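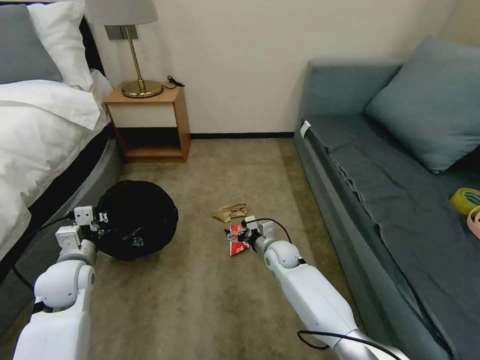
Software acceptance checklist, room tidy task, floor pickup
Site: Cotcombe, bedroom layout
Build under inspection: 3674
Period: March
Components: Sepúlveda (perception), Setidden (task and motion planning), Isby (dual-arm control), log tooling

Mark each item P (pass), F (fail), C (pass with comment) or N (not inspected). An F in sections 1 or 4 blocks the build. An F elsewhere needs a ticket before sign-off. Comments go directly under the item they belong to. Do not edit the item text during an inspection; propose changes in section 7.

## 1. Startup and configuration

- [P] 1.1 Build number on the operator console matches the number on the release sheet.
- [P] 1.2 Isby loads the arm description without warnings. Left and right arms are not swapped.
- [C] 1.3 Joint limits read back from the controllers match the limits in the planner configuration.
 - Comment: they match to the last printed digit. The planner file still carries a commented-out block with the old wrist limits. Delete it before someone restores it.
- [P] 1.4 Clock offset between the head camera host and the control host is inside tolerance at startup and again after the run.
- [C] 1.5 Configuration is read from the release package and not from the operator's home directory.
 - Comment: correct on the first start. After a restart from the console, the tooling searched the home directory first, found nothing and fell back to the package. Search order should be fixed in the launcher.

## 2. Perception

Run with ceiling lighting as found and no changes to the furniture. Soft furnishings stay where they are.

- [P] 2.1 Head camera calibration loads and the reprojection check completes.
- [P] 2.2 Floor plane is fitted to the carpet and does not tilt toward the bed.
- [C] 2.3 Each piece of litter on the carpet receives its own instance and label.
 - Comment: the brown paper is close to the carpet in color. Sepúlveda keeps it as one instance at the default threshold but its score is the lowest of the set. Do not raise the threshold in this room.
- [P] 2.4 A wrapper lying flat is reported as an object and not absorbed into the floor plane.
- [F] 2.5 Transparent parts of a bottle are included in the grasp mask.
 - Comment: the mask covers the green label and stops there. The clear body drops out of the depth image, so the grasp center is computed from the label alone. Ticket opened against Sepúlveda. Workaround for this build is the bottle prior, enabled by hand in the task file.
- [P] 2.6 Folds of the duvet and of the sofa cover produce no litter detections.
- [C] 2.7 Items on the sofa seat are excluded from the pickup list.
 - Comment: excluded by the floor mask, which is what the specification asks for. The pink item on the seat does get detected and is then filtered. Keep both records in the log so that the filter can be audited.
- [P] 2.8 The arms are masked out of the camera image before segmentation, including the cables looped over the right arm.
- [C] 2.9 Bin opening is estimated from the liner rim.
 - Comment: the black liner folds over the edge and the estimated rim follows the bag, which sits slightly outside the plastic. Drop position is taken from the center of the opening, so the effect is small. Approach height is taken from the rim and deserves a margin.

## 3. Task planning

- [P] 3.1 Setidden produces an ordered pickup list from the object table with no manual input.
- [P] 3.2 Order is stable. The same object table submitted 2 times gives the same list.
- [C] 3.3 Arm assignment follows reach and not list position.
 - Comment: correct for every object, but the reason string in the plan always reads "default". The string is what the operators see, so it needs to carry the reach result.
- [P] 3.4 The far objects, toward the back wall, are either planned with a base move or reported as out of reach. They are not silently dropped.
- [F] 3.5 An object that leaves the table between perception updates is removed from the active plan within one planning cycle.
 - Comment: removal takes two cycles. The first only lowers the object's score. During that time an arm can be sent to a stale pose. Ticket opened against Setidden.
- [P] 3.6 Bin pose is refreshed after any contact with the bin.
- [C] 3.7 Planner holds one arm at the bin while the other works over the carpet.
 - Comment: supported, with the left arm at the rim of the liner and the right arm free. Check that the held arm is entered as an obstacle for the free arm. In this build it is, but only when the hold flag is set in the task file.
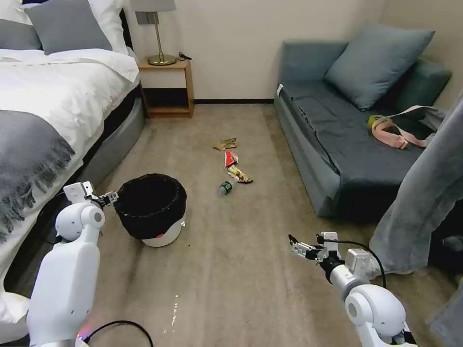

## 4. Motion and arm control

Emergency stop within reach of the operator for all items. Speed scaling at the inspection value.

- [P] 4.1 Stop command from the console halts both arms. Stop from the hardware button halts both arms.
- [P] 4.2 After a stop, neither arm moves until the operator confirms on the console.
- [P] 4.3 Minimum distance between arms is checked along the whole path and not at the waypoints only.
- [C] 4.4 Bed side and sofa front edge are present in the collision model.
 - Comment: both present. The rounded bed rail is modeled as a box, which costs some reach on the left side. Acceptable.
- [P] 4.5 Hanging fabric is treated as a keep-out volume.
- [P] 4.6 Gripper closing force is limited per object class.
- [C] 4.7 Contact with the carpet during a low grasp is detected and the arm backs off.
 - Comment: detection works at both wrists. The back-off distance is a constant in the Isby source. Move it to configuration.
- [N] 4.8 Cable slack at full wrist rotation.
 - Comment: left for the mechanical inspection. The software limit on wrist rotation is active either way.

## 5. Logging and tooling

- [P] 5.1 One log per run, closed cleanly on normal exit and on stop.
- [F] 5.2 Every planner decision can be traced to a perception frame.
 - Comment: 4 decisions out of 518 carry an empty frame reference. All fall directly after an operator pause. The writer appears to drop the reference when the queue is flushed. Ticket opened against the log tooling.
- [P] 5.3 Replay of a log reproduces the pickup order without the robot connected.
- [C] 5.4 Log viewer shows left and right arm state on the same time axis.
 - Comment: yes, but the axis labels overlap at the default window size.

## 6. Result

Sections 1 and 4: no F. Build 3674 is not blocked.
Open tickets: 2.5, 3.5, 5.2. Sign-off waits on all three being entered with an owner; fixes may follow in the next build.
Repeat 2.5 with the bottle prior switched off once the mask is corrected.

## 7. Proposed changes to this checklist

- Split 2.9 into rim estimate and approach height.
- Add an item under section 3 for the hold flag (see 3.7). Proposed text: "An arm held at the bin is an obstacle for the other arm regardless of task file settings."
- Move 1.5 ahead of 1.2.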